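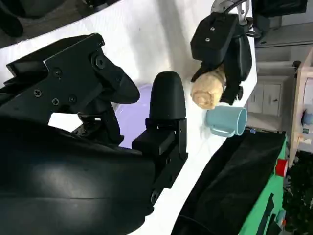 4. The gripper that let go

I would have liked this section to be shorter. The plan was to report success rates for the table-clearing tasks and move on to the policy comparison, but 33 of our 3,088 recorded episodes contain a fault that we missed for most of the collection period, and it took us long enough to track down that I think other groups running two arms off one controller may want the whole story.

The symptom was easy to describe and a pain to catch. The left gripper would be closed on something, the operator would be doing nothing unusual, and the jaw would open all the way. It stayed open until the next close command came in. Whatever it had been holding went down onto the table, or onto whatever was under it (the mug, more than once). The right gripper never did this in any episode we checked.

For weeks we blamed the bread. It's lumpy, it doesn't present a flat face to the fingers, and a drop from a bad pinch looks an awful lot like a drop from a jaw opening if you only watch the overhead video at normal speed. Operators marked these episodes as "slip" and reset the table. I marked some of them that way myself. It was Liis Vaher who went through the wrist video one frame at a time and noticed that in several of the "slips" the fingers had moved first and the object second.

4.1 What the logs said

The logs said nothing was wrong, and that's the part that still bugs me. In every affected episode the recorded left jaw width stays at its closed value straight through the drop. We record state through Pärn, our own logging layer, and the field called "jaw_width" turned out to be filled from two places. Normally it carried the measured width from the finger encoder. If no fresh measurement had arrived by the time a record was written, Pärn quietly repeated the last commanded width. I wrote that fallback, early on, to stop the logger from choking on missing values, and then forgot all about it.

So the one moment when we badly needed a measurement was the moment when we were logging a wish. Any policy trained on those episodes sees a closed gripper and a falling object, and it learns whatever it learns from that!

4.2 Reproducing it
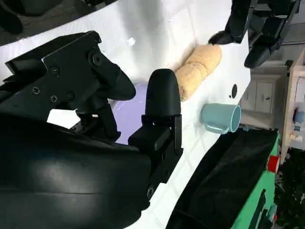
Gondley, July

Figure 5. Table layout for the bread-and-mug task, from the right wrist camera. The right gripper is at left and the tips of the left gripper are at the top right. The loaf lies lengthwise on the white tabletop, and the mug is on its side.

We kept the same layout for the fault hunt as for normal collection, on the theory that changing the table would change the arm paths, and the arm paths were what we suspected by then. Vija Grīnberga took over the operator's seat and repeated the left-arm pickup with the wrist rolled to different angles. Nothing happened at gentle angles. With the wrist rolled close to its limit and the forearm low, we got the jaw to open on the second morning, and after that we could get it pretty much on demand.

Koen Baert had meanwhile put a scope on the gripper's data line. At the far end of the roll, the line dropped out for a moment and came back. The supply voltage held steady the whole time, which ruled out my own favorite theory (a brownout, and I had been pretty loud about it). Wiggling the connector by hand with the arm parked gave the same dropout. We swapped the left cable for the right one, and the fault moved to the right arm with it.

A flaky cable by itself should have cost us a few missing readings. What made it a drop was the Makitz interface board we built for the grippers. When the board lost the data line and then found it again, it treated the gripper as freshly powered on and ran its startup routine, and the startup routine begins by opening the jaw. Nothing in it asked whether the fingers might be holding something.

4.3 What we changed

The cable was replaced and given more slack at the wrist. The board now holds its last position when the line comes back and raises a fault that the operator has to clear; homing only runs when someone asks for it. Pärn writes a missing value when a measurement is missing. We also added a separate field for the commanded width, so the two can be compared afterward.

I want to be careful about the safety side. We were moving bread and mugs, at low speed, with people standing back from the table. A gripper that opens itself near a person is a different matter, and the old board would have done it there too. Anyone reusing our earlier board design should apply the change before running it again.

All 33 episodes have been relabeled from "slip" to "gripper fault" and left out of the training set used in the next section. They are still in the Tondimeo release, in their own folder, with the faulty width readings untouched. Amnuay Duangkaew argued for deleting them and I argued for keeping them, mostly with failure detection in mind. The relabeling was done from video by two of us separately, and where we disagreed Donnie Lamont made the call. I can't promise we found every case. A dropout with an empty jaw would leave hardly any trace in the old logs, and we had no good way to search for those.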